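Unit 4 handout: Textile care and fabric finishing
October 1, 2025

Reading for this unit: the Talukder packet, section on wrinkle recovery. Bring your swatch card to the next meeting.

## Why cloth wrinkles

Cotton and linen are made mostly of cellulose. The long chains in the fiber are held to each other by hydrogen bonds. When the cloth is bent, some bonds break and new ones form in the bent position. Moisture and heat make this easier, so a damp cotton shirt left in a pile sets its creases as it dries.

Wool behaves differently. Its fibers have a natural crimp and spring back well. Polyester holds its shape at room temperature but will take a sharp crease if it is heated and then cooled while folded.

## Terms to know

- **Hand:** how a fabric feels when handled
- **Drape:** how it hangs under its own weight
- **Resin finish:** a treatment that ties cellulose chains together so they slip less
- **Grain:** the direction of the warp and weft yarns

## Resin finishes

Most "easy care" cotton has been treated with a resin and cured. The finish reduces wrinkling, but it also lowers tear strength and makes the fabric stiffer. Mills have to choose a balance. The Markar worksheet asks you to compare treated and untreated samples of the same weave. Use swatches 131 and 197 and write down the fiber content for both.

Do not iron the swatches before class.

## Drape

Drape depends on fiber, yarn twist, weave and finish. A stiff fabric makes a few wide folds. A limp one makes many narrow ones. Weight matters too, but a heavy cloth can still drape softly if the weave is open.

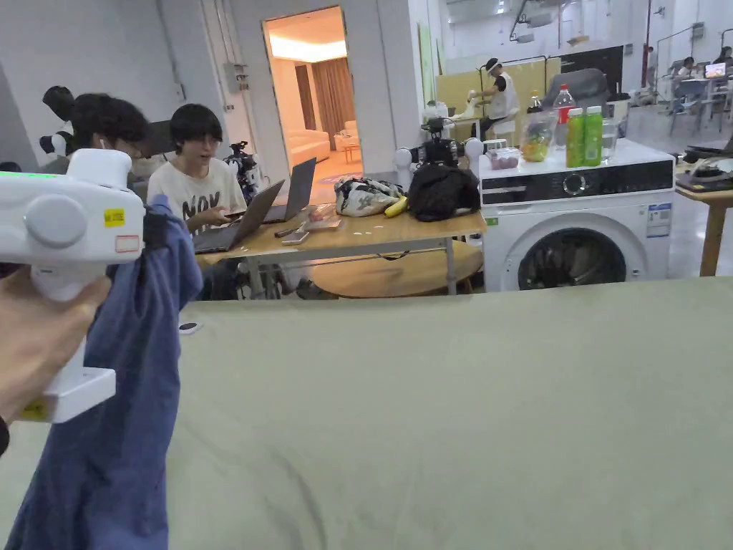
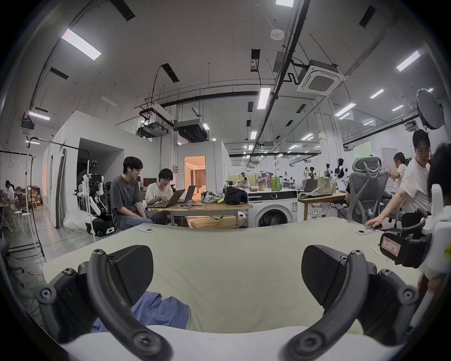 For the written part of this unit, describe one garment from home in terms of hand, drape and wrinkle recovery. One page is enough. Check the care label first and copy the fiber content exactly. Look at the garment both hanging and lying down. The blue cloth falls in long folds when it is held up in the first picture, and a cloth lying crumpled on a table, as in the second, tells you very little about drape. Hand in the page with your Markar worksheet.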